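Dernière mise à jour : 28 octobre 2024

Le cahier de Pindcombe
par Fulgencio Salinas, mis en ligne en mai

Quand je suis entré chez Vitier, ma tante m'avait tricoté une écharpe pour l'occasion, persuadée que tous les laboratoires étaient des glacières, et c'est donc avec cette écharpe sur le bras, et l'air d'un voyageur qui s'est trompé de quai, que j'ai reçu des mains de Maud le cahier de Pindcombe. On appelait ainsi un classeur à anneaux, gonflé comme une brioche, qui portait le numéro 2076 sur la tranche et qui contenait, dans l'ordre où l'on s'était disputé à leur sujet, les vingt règles de la démonstration à la main.

« Tu le lis ce soir, m'a dit Maud, et demain tu prends les pinces. »

Je l'ai lu dans le tramway, puis au lit, puis encore une fois dans la cuisine parce que je ne dormais pas. J'avais imaginé des phrases solennelles. Il y avait surtout des histoires de tasses. Règle deux : on ne touche à l'objet qu'avec les pinces, même s'il est de travers, même si cela vous démange. Règle cinq : une porte qu'on ouvre, on l'ouvre jusqu'au bout. Quelqu'un avait ajouté au crayon, dans une écriture toute penchée : « Et on respire. »

Le lendemain, j'ai ouvert la porte du micro-ondes jusqu'au bout et j'ai respiré, un peu trop fort sans doute, car deux personnes ont levé la tête.
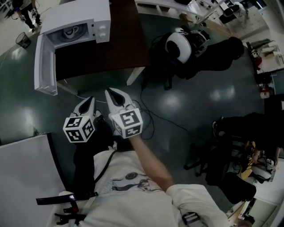 Règle cinq : la porte grande ouverte, la tasse sur le plateau.

Il faut dire que Skudidus apprenait de nous. Skudidus, c'était le programme, mais tout le monde en parlait comme d'un neveu en pension, avec cette tendresse inquiète qu'on a pour les enfants qui copient tout. Si je me grattais l'oreille avec la pince, Skudidus se gratterait un jour une oreille qu'il n'avait pas. Si je cognais la tasse et que je la remettais d'aplomb d'un petit coup sournois, il garderait le petit coup sournois. La règle onze demandait qu'on déclare ces essais-là et qu'on les écarte, et Maud m'avait prévenu que c'était la plus difficile des vingt, alors qu'elle tenait en une ligne.

Je l'ai enfreinte dès le matin. Oh, pour si peu ! La tasse avait glissé, je l'avais rattrapée, le geste me paraissait même assez joli, et j'ai coché « conforme ». Ensuite j'ai continué, j'ai fait d'autres essais, tous propres, tous lents comme le voulait le cahier, et pendant tout ce temps je ne pensais qu'à cette case, qui me chauffait la poche comme un marron.

À la pause, Maud s'est assise près de moi avec son thé. Elle m'a parlé de la plante, celle aux fleurs rouges et orange, qu'elle trouvait mal placée. La règle quatorze voulait pourtant que le décor reste tel qu'il est dans une vraie maison, avec ses pots et ses tasses, et elle l'avait défendue elle-même, pendant toute une réunion au bâtiment Orozco, contre des gens qui auraient préféré une table bien nue.
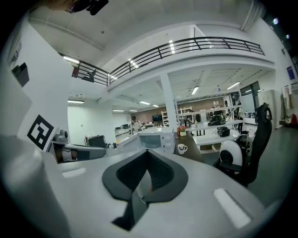

Règle quatorze : on laisse la plante et la tasse à côté du micro-ondes.

« Une cuisine nue, disait-elle, c'est une cuisine où personne n'a faim. »

Je regardais la plante, elle regardait la plante, et j'ai fini par lâcher, très vite, en avalant la moitié des mots, que mon premier essai n'était pas bon, que j'avais rattrapé la tasse et que je n'avais rien dit.

Elle n'a pas eu l'air surprise. Elle a soufflé sur son thé, elle a tiré le classeur vers nous et l'a ouvert à la règle onze. Dans la marge, il y avait des initiales, une longue colonne d'initiales, certaines à l'encre bleue, d'autres si pâles qu'on les devinait à peine. Les siennes étaient tout en haut.

« Chacun signe là quand ça lui arrive, a-t-elle dit. J'ai attendu trois semaines, moi. Tu es plutôt rapide. »

J'ai signé. Le stylo marchait mal et j'ai dû repasser sur la dernière lettre, ce qui fait que mes initiales sont aujourd'hui encore les plus grosses de la page. Nous avons écarté l'essai, j'ai remis la bretelle du harnais à sa place, et Maud a sorti un petit bol blanc, en m'expliquant que les bols étaient plus francs que les tasses, qu'ils n'avaient pas d'anse pour vous faire des promesses.

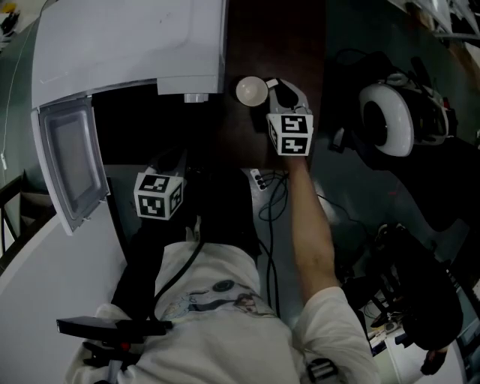 Le bol, côté table. Règle huit : on approche d'abord, on serre ensuite.

J'ai approché la pince le plus doucement que j'ai pu. Derrière moi, quelqu'un cherchait une rallonge et quelqu'un d'autre fredonnait une chanson que chantait ma tante. Le bol a bougé d'un rien, j'ai reposé la pince et j'ai dit tout haut : « À écarter. »

« Noté », a répondu Maud sans se retourner.

Et j'ai recommencé.

Contact : écrire à l'auteur | © Fulgencio Salinas, tous droits réservés | Haut de page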